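About Us

Trurnlow is a small cookery school for people who have never cooked much, or who have got out of the habit. We teach plain everyday meals in one pan, on one ring, using things you can buy in an ordinary supermarket.

We started with a single Monday evening class and 8 places. The first people to book lived in bedsits and shared houses, and most had no proper oven. That settled how we teach. Courses are planned around a tabletop cooker, and every recipe has to work on one.

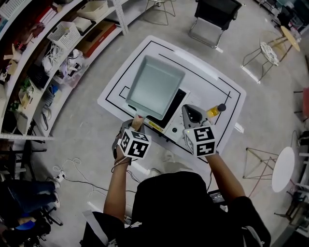 Written by the Course Manager, Trurnlow

A square pan on a countertop cooker is enough for a lot of dinners. Eggs, fishcakes, flatbreads and sliced potatoes all do well in a shallow pan with sloping sides, and a wooden handle is comfortable to hold. We spend the first session on heat: when to turn the knob down, when to leave the food alone, and how to wipe a glass cooking surface once it has cooled.

We also teach people to set out a table before they start. Keep the pan handle where you can reach it and leave a clear space for plates. Bottles go back on the shelf after use. Baskets and storage bins are fine for packets and tea towels if you have no cupboards.

There are two courses. Uno is for complete beginners and runs for five weeks. Lustotari is for those who can already manage a few dishes and want to cook for 2 or more. Each session lasts two hours and costs £35, ingredients included. Aprons are provided. Please bring a lidded box for leftovers.

New courses open for booking in March. Tell us about any allergies when you book, as the menus are fixed a week ahead.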